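**23/11/2020**

1/ Leopoldo Arellano is leaving *Dornen* after 81 episodes. He posted the news himself this morning, before the network said a word.

2/ He says he asked for a shorter shooting schedule in August. The answer was no. He had been doing 14-hour days for most of the last season and has two kids at home.

3/ He wasn't angry in the post – he thanked the crew, the writers and the people who run the Kirui lot. He also said he should have spoken up two seasons ago, and that he kept quiet to avoid being called difficult.

4/ Some 157 cast and crew members from other shows have replied so far. A lot of them say the same thing about hours. A makeup artist from *Grivis* wrote that she missed every school play last year.

5/ Datwood, the production company, says it "respects his decision." No comment on the schedule.

6/ His last episode is already shot. I don't think they should recast the part – write him out and let the sister take over the hotel. She has had the better scenes since season three anyway.

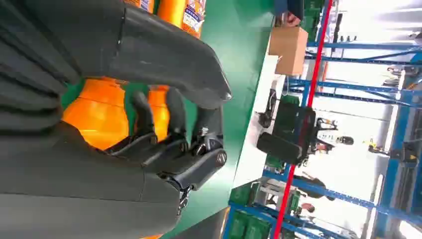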